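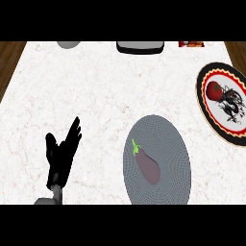
The kitchen at Etulgate, with the eggplant on its mat.

Stories > Short fiction > The Huet Planner

Latest Archive Submit About

She had been hired to say whether the planner worked, and on Mon 1 June she still wouldn't.

"It passed," said the man from Flandomura. "1000 runs. 90 per cent."

"It passed in there." She tapped the simulated counter, the white marble with its pale brown veins. "Who wrote the check?"

He looked at his shoes. The check was 15 lines long and she had read it on the train from Ollton. If the eggplant ended up on the plate beside the tomato, success. It didn't ask how it got there.

She opened the log at run 200. The planner, which they called Huet, had announced its steps in a calm little column: reach, grasp, lift, place, done. The joint readings next to it told another story. The fingers had never closed. The eggplant had clipped through the palm, picked up a speed no vegetable should have, and landed on the dragon.

"Lucky bounce," he said.

"How many of the others are lucky bounces?"

"We could add a contact test."

"You could have added it in January."

He went to fetch coffee. She changed the check so that it wanted force at the fingertips, then queued the whole batch again. The black hand went back to its place left of the mat and waited for its orders.

Reach, said the column. Grasp. Lift.

The force reading stayed at nought.

Done, said Huet.

She wrote that down, with the run number, and let the next one start.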